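Grisby Nastley Floor Finish
Satin, water-based, for interior wood floors

The Nastley finish is supplied in 8-liter containers for use in schools, halls and offices. It is applied in two coats with a roller or a flat pad. Foot traffic may resume 13 hours after the second coat. Orders placed before 3 p.m. ship from the Grisby warehouse the same day.

Item 700. Safety data sheet available on request.

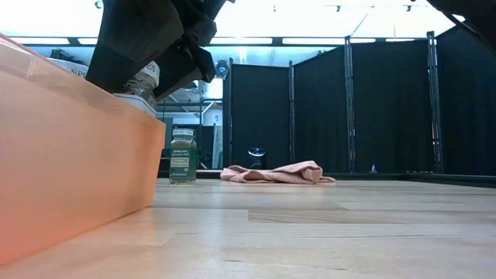 Can the finish be applied over wax?
All wax must be removed before the first coat.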